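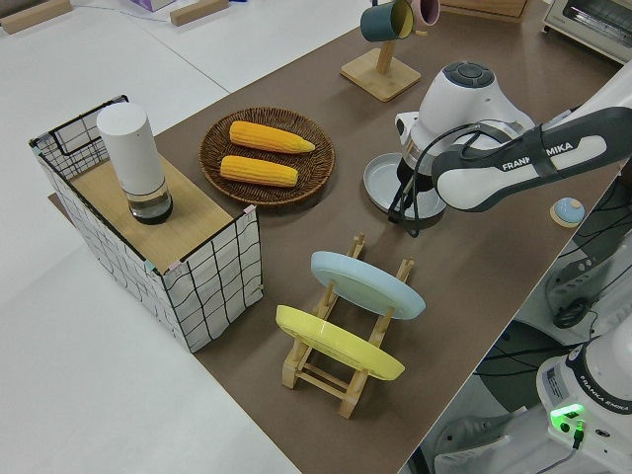
13/09/2025

Today I wanted only to rest, but the kitchen things called me. When I moved to Flolthorpe in April I put everything on the brown table where there was space, and so it stayed. Each morning I look for my cup with sleepy eyes and I am a little angry with myself.

I made coffee first and then I looked at the table for a long time. The mug tree is my favorite thing on it. Anel Visser gave it to me, together with the pink mug. The teal one I bought for myself at the market, for 17, and I think I paid too much. I drink from the teal one when I am alone and I give the pink one to guests. I don't know why I do it so.

The corn is from Ntombi. Two ears, very yellow, and I put them in the wicker one where I keep onions in winter. My mother always boiled corn with a little sugar in the water. I want to try it tomorrow, if Ntombi's brother does not come and eat everything.
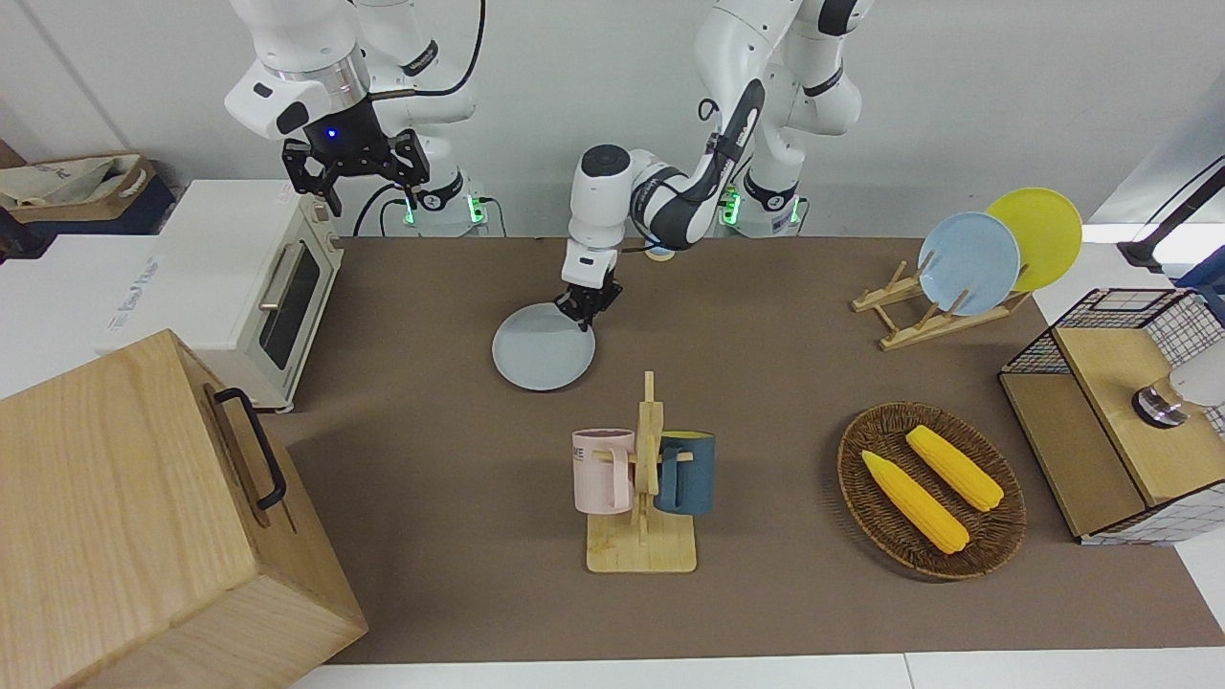
The plates are a more difficult question. I have the blue one and the yellow one, and I like to have them near the toaster oven, so the bread can go directly from the rack to the plate. But then there is no place to cut anything. Gerrit says I should buy a wall shelf – he saw one for 400 – but I don't want to make holes in a wall that is not mine.

In the evening I telephoned Anel and told her about my big plans. She laughed and asked if I had eaten. I had not. I made toast with cheese and ate it standing up. Tomorrow I must also write to Thulani Xaba about the rent.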